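6. Teaching by hand

Before you start

Read this section through once with the power off. It covers recording a task with the hand-held gripper and, further down, with the remote-control station. Both methods write the same kind of file, and Roseck will train on either. Most people prefer the hand-held gripper. It weighs less than the remote station and it doesn't need to be booked.

You need:

A charged hand-held gripper
A memory card with at least 64 GB free
A table at elbow height
The objects for the task, with spares of anything that rolls
One person to demonstrate and one to reset the table

The second person is listed as optional in the Arex quick-start card. Macarena Llorente wrote that card and has since apologized for it.

6.1 Preparing the table

1. Clear away everything that isn't part of the task, including coffee.

2. Put the objects down where a reasonable person might leave them. Then move them a little. A robot that has only ever met a cup in one spot will go to that spot for the rest of its days, cup or no cup.

3. Turn on the lights you'll be using later, when the robot runs the task. Recording in afternoon sun and running at night is a popular way to spend two weeks on the phone with us.

4. Check that the square markers on the gripper fingers are clean. The software reads the finger opening from them. Wipe with a dry cloth only.

Note: Alcohol wipes dull the markers. So do hand lotion, tape residue and lunch.

6.2 Recording a demonstration

1. Hold the gripper out in front of you with the fingers open and pointed at the table. Keep your other hand behind your back or in a pocket. It will want to help. If it gets into the recording, the robot will learn that a hand arrives at the difficult moments, and none will.

2. Press the record button once and wait for the short beep. A long beep means the card is full.

3. Stay still for a breath before you move. The tracking needs a quiet start.

4. Approach the object at the pace you'd use to pick up somebody else's phone. Close the fingers fully around it, pause, then lift.

5. Carry it to the target, lower it until it touches, and open the fingers. Dropping it the last half inch is faster, and you'll get a robot that drops things from half an inch. On a good day.

6. Back away, stay still again, and press the button to stop.

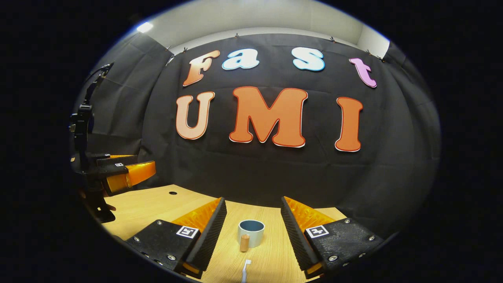
How many demonstrations does one task need?

Plan on 200 for a simple pick-and-place, spread over at least two people, and more if the objects change shape or size.

Delete the bad ones as you go. A bad demonstration is one where you slipped, sneezed, changed your mind, or took a call. A slow but careful one is fine. So is one where you missed the object, opened up and tried again, provided the second try was a real recovery and you didn't just poke at it until it gave in. Mark these "retry" in the file list. Ramesh Shakya's default settings keep up to six retries in a set and ignore the rest.

Caution: Don't reach into the path of a powered arm with the hand-held gripper. The arm has no opinion about which of you was there first. Park it and engage the brake before demonstrating within its reach.

6.3 Teaching by remote control

Use the remote station when the task depends on the arm's own reach or when the demonstrator can't stand beside the table.

1. Seat the operator with a clear view of the arm. The screen view alone will do for practice but it hides depth, and operators who rely on it tend to greet the tabletop firmly.

2. Set the speed limit to LOW. Leave it there for the first hour. Everyone believes they are the exception, and the spare finger pads are in the bottom drawer.

3. Squeeze the grip switch to take control. Let go to stop. Let go early and often.

4. Move in smooth, boring arcs. Small corrections are recorded faithfully, and so is every tremble of indecision, so decide where you're going before you squeeze.

5. Release the switch between demonstrations and return the arm to home with the HOME key. Don't steer it home by hand.

Caution: The emergency stop cuts motor power. The arm will sag and whatever it's holding may fall. Use it anyway if you need it.

6.4 Checking your recordings

1. Copy the card to the Arroyo folder on the workstation.

2. Run the check. It takes over an hour on a full set.

3. Look at any file flagged "lost track." The usual causes are a blank wall, a covered lens or an operator who turned around to answer a question.

4. Play back ten or so at random, with the sound off. If you can't tell what the task is, the robot is in for a hard time too.

5. Name the set after the task. "Final," "final new" and "Consuelo test" are all taken.

Settings for training are in section 7.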